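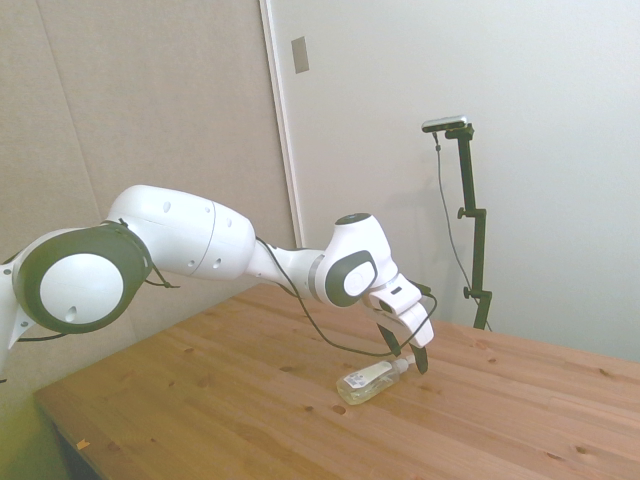
Refilwe Ntuli
@refilwentuli
Parish councillor, Erkotbridge. Buses, bins and allotments. Views my own.
5 March 2019

Right, a thread about the 151 bus, as I've had the same conversation in the post office four times this week and my tea keeps going cold.

The 151 goes from Erkotbridge to Jelberg by way of the hospital. In January the timetable changed and the 7.40 became the 7.55. Fifteen minutes, you might think, so what? Well, the college starts at 8.30 and the bus gets in at 8.34 on a good day!

I rode it all last week to see for myself. Late twice, on time twice, and on Friday it sailed straight past the stop by the chapel with me waving my umbrella at it like a fool.

The driver who did stop was lovely, by the way. None of this is the drivers' fault and please don't have a go at them. They get the new timetable the same day we do.

Fares next. A return to Jelberg is now £4.80 (it was £4.20 before Christmas). If you go in every day you want the ten-trip ticket, which you can't buy on the bus - only at the newsagent's in Jelberg, on the far side of the bridge. So you have to pay full fare to go and get the cheap one. I know.

A few of you asked how many people it affects. The village has 4,000 of us now with the new houses on Aquino Lane, and the company's own figures say 400 journeys a week on the morning buses. That's a lot of people stood in the rain.

And the shelter! It still has no roof on the left half. I reported it in the autumn, got a reference number, rang up with the reference number and was told it belonged to a different shelter. Trying again on Thursday.

Ajith Arumugam has put together a proper letter asking for the 7.40 back in term time. It's polite, it's one page, and 80 people had signed it by last night. There's a copy on the counter at the Perura cafe and another in the library. Please print your name clearly, some of you write like doctors.

If you can't get out to sign, message me and I'll bring it round. I'm up your end most evenings with the dog anyway.

Somebody asked about the Sunday bus. There isn't one, and there hasn't been since my youngest was in a pushchair - she's doing her driving test next month. I'd love one. One fight at a time though.

Bus users' meeting is in the chapel hall, 7pm, a week on Wednesday. Bring a cushion, those chairs are murder.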